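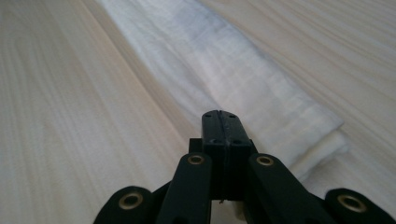
Show it by hand. Stop driving it from across the room.

Typing this between two other things so excuse the mess. I've been meaning to write it since March, when Marius Sârbu stood up at the Wotel meetup and said remote control is the grown-up way to teach a robot and hand-held grippers are a hobby. Got applause too. I think he's wrong, and I think a lot of people clapping had never tried to fold a towel through a joystick.

I have. Two weeks of it, at Skevico, with a rig that cost more than my car. You sit there with the headset, you reach, the arm reaches a moment later, you overcorrect, the arm overcorrects. You get to the edge of the cloth and you can't feel a thing. So you press harder to be safe, and what you've just taught the machine is how to press too hard. Every demo from that fortnight has my nerves in it.

Then the hand-held thing. You squeeze, the fingers close. You know when you've got one layer of cloth and when you've got three, because your own hand tells you. Slow where a person goes slow, quick where a person goes quick. We logged 300 folds in one afternoon and I still had the patience to make dinner. With the headset my best day was 18. Eighteen!

Now, Marius has an argument and I'm not going to pretend he doesnt. His point is that if you teach through the arm itself, you only ever show it things the arm can do. By hand you cheat. You twist your wrist in some way no motor is going to copy, you lean over the table, you change your stance. All true. Cosmin Husar threw out a whole batch of ours for exactly this - lovely smooth demos, and the arm would have had to put its elbow through the wall.

But that's a thing you can check. You run the path against the arm, you dump what it can't reach, you tell the person to keep their wrist down. Took us a morning to set up. How do you check for timid? How do you filter out a person who was bored and seasick and just wanted the block of sessions over with? You can't, it all looks like data.

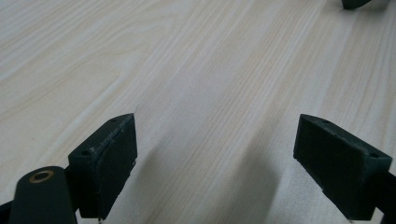

Fingers open over the bare tabletop.

Look at the wear on any gripper that's really been used. Scuffs on the fingers, little chips along the edge. I like seeing that. Means someone had it in their hand.

The other thing, and this is the part that gets me worked up, is who gets to do the teaching. Remote rigs need trained operators. Fine, so you hire operators, and they are good at the rig, and they've never folded linen for a living. At Mornen the people who know towels are the people in the laundry. Ionuț Sima has been on that floor for years and he has a way of squaring the end of a stack, a sort of pinch and drag, that I can't do and can't describe. Hand him a headset and it's gone. Hand him a gripper and he's grumbling about the weight of it, but the pinch and drag is there from the first try.

That's knowledge you lose if you make the tool so fancy only engineers can hold it. And if his pinch and drag ends up in a product he should be paid for it, by the way, well paid, and that's a whole other essay.

Bleddyn Samuel read a draft of this and told me I was being unfair, that remote control is the only sane choice for anything dangerous or heavy or far away. Sure. Nobody's asking you to hand-carry a gripper into a furnace. If the job is somewhere a person shouldn't be, drive it from a chair. And for fixing a robot thats already half competent, stepping in remotely when it gets stuck, I'd take the rig too. Correcting is a different job from showing.

But tables? Cloth, cups, drawers, all the stuff people have been promised robots for? A person is already standing right there. Let them pick the thing up and do it. Marius, if you're reading, bring your headset and a bath towel, I'll bring the gripper. Loser buys lunch.

OK, have to run. Comments are open till I get sick of them.

Search this site Enter keywords Go

Contact | Copyright Silviu Rusu | Back to top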